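Aug 2, 2021

Woke up with plans to be a serious person and sort the pantry. By ten I had sorted exactly one box, and it was the chips.

I should explain the system, mostly to myself, because I invented it in May and have already forgotten half. Everything that comes into the apartment in a shipping box stays in a shipping box, the box gets a label, and the label tells me what I'm not supposed to be eating. Rice has a box. Noodles have a box. The batteries and the birthday candles share one, which made sense on the day. I bought a pack of 280 stickers for this, so I am committed until roughly the end of my life.

The chips got their label in red ink, 薯片, blue border, my best handwriting. I've been at the Chinese course for over a year and so far the skill has gone entirely into snack administration. My reading is fine as long as the text is two characters long and I wrote it.

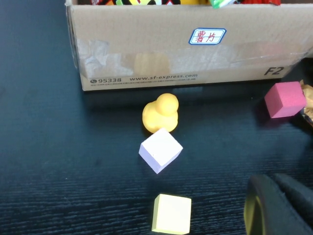
The box itself is on its second career. It still has the courier's phone number and web address along the bottom, and the tape across the front has gone cloudy and wrinkled like an old man's elbow. I considered peeling it off. Then I considered what would come off with it, and went and made coffee.

The trouble with packing chips tightly is that they look like fewer chips. I stood there feeling thrifty, then added up the receipts from Vallico since spring and got $409. On chips! Well, chips and those sesame things, but I know which of us is to blame. For that money I could have had the Poltedance shelf, the tall one with the doors, and then I wouldn't need boxes with names on them.

Couldn't find the scissors all afternoon. They were in Noodles.

Ate lunch standing up. Moved the rice to where the flour was and the flour to the top of the fridge, where I will not think of it again until I need it and go buy more. Still to do: tea, cans, whatever is in the bag behind the door. I've written TEA on a sticker already and put it on my sleeve so I don't lose it.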